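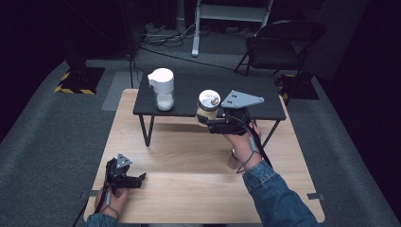 A jar with a white screw lid, held in one hand gripper above the small black table. The second gripper is open at the near side.

Home | Essays | Work and Tools | Letters | Search

The Small Rules Come First

By Roksolana Kovalchuk

Last updated: October

My aunt kept a boarding kitchen for most of her life, and she had one rule she cared about more than all the others, which was that you did not let go of a thing until it had stopped moving. She meant plates, mostly, and the heavy stockpot, and once in a while a child on a step stool. I have been thinking about her a good deal this fall, because I have spent it reading rulebooks for people who teach robots to do kitchen work, and I have yet to find her rule in any of them.

I should say where I stand. I spent 15 years writing work instructions for a packing company, and for the last 2 I have been helping a small firm called Didavon put its handling procedures into words that a new person can follow on a first morning. Their people pick up jars and bottles and lidded containers with a pair of hand-held grippers, one for each hand, and set them down again, over and over, so that a machine can later learn from the recordings. It is patient work and I have come to admire it very much. I have also come to think that the rules written for it, at Didavon and nearly everywhere else I have looked, begin at the wrong end.

They begin at the top, you see. The draft that Orkis has been passing around to firms like ours runs to 900 numbered clauses, and a great many of those are sensible and some are even well written (a rare thing, as anyone who has sat with a standard on a long evening will tell you!). There are clauses on data storage, on consent, on naming your files, on who signs what. I don't want to make fun of any of it. Consent especially matters, and I was glad to see it treated with care. But I read for the better part of an afternoon before I came to a hand, and when I did come to one, the clause said that objects should be manipulated "in a natural and consistent manner." That was all it said.

Now, natural and consistent are two very different wishes. If you ask me to put a jar of sugar on a table naturally, I will slide it the last inch and give it a little push with my knuckle, and I'll do it differently on the next try if the telephone has rung. If you ask me to do it consistently, I will go stiff as a board. A good rule has to tell the person which one you want at which moment, and it has to say so in words that can be remembered while both hands are busy.

Ljubica Ionescu, who trains new people at Didavon and has put up with my questions for longer than I deserve, keeps a sheet of her own taped inside a cupboard door. It has 5 lines on it. I have her leave to copy them out, and I'd like to, for I think they are worth more than a whole chapter of the other thing:

Look at where it's going before you pick it up.
Open the jaws wider than you think you need.
Lift, then travel. Don't do both at once.
Let the bottom touch before you loosen your grip.
If you bump something, finish the move, then say so out loud.

I love that last one. In most of the workplaces I've known, the person who bumps something stops dead, says sorry, puts everything back the way it was and hopes it went unseen. It is good manners and terrible record keeping. Ljubica wants the bump left in and spoken of, and she wants it treated as ordinary. She told me that in her first months she threw away every recording with a mistake in it, and that she regrets it still – she'd been keeping only the mornings when everything went right, and then wondering why the machine had no idea what to do when it didn't.

The fourth line is my aunt's, or near enough. I was so pleased to see it there that I made rather a fuss, and Ljubica was very kind about it.

There is a fair argument on the other side, and it was put to me by a reader in Clenham who works with the Onyshchenko guidelines and thinks I am being sentimental. Her view is that a sheet in a cupboard can't be audited. It can't be compared from one site to another, and when Ljubica moves on it will very likely be painted over. A standard has to hold up among strangers, she wrote, and strangers need clauses. I have turned this over a good many times and I think she is right about the strangers. I've seen what happens to unwritten know-how when a building changes hands, and it's a sad thing to watch.

But I would ask her to consider the order of things. When we wrote packing instructions, the best ones always began as somebody's five lines. We would go and stand beside the person who did the job well, and we would get in the way for a few days, and we would write down what they said under their breath. Only after that did we give it numbers and a cover page. The poor instructions, and I wrote my share, went the other way around. We started with the cover page, and by the time we reached the bench we were tired and used words like "appropriate."

So my proposal is a modest one. Before any firm adopts a long standard for this kind of work, let it be made to produce a short one, no bigger than a single sheet, written by the people who hold the grippers and tried out by somebody who has never held one. Let it deal with where you look, how you grip, how high you lift and when you let go. Let it cover the dull matters too, such as cables, which ought to have enough slack for the wrist to turn without a tug, and lids, which ought to be checked before the jar goes up and not while it's in the air. Then put the sheet at the front of the standard, and let the clauses come along behind it and do their work.

I sent a version of this to the people at Orkis and had a friendly reply, asking whether I could please put my comments in the comment form, which has a box for the clause number. I wrote "before clause 1" in the box. The form didn't accept that, so I have mailed them a copy of Ljubica's sheet instead, with her name on it.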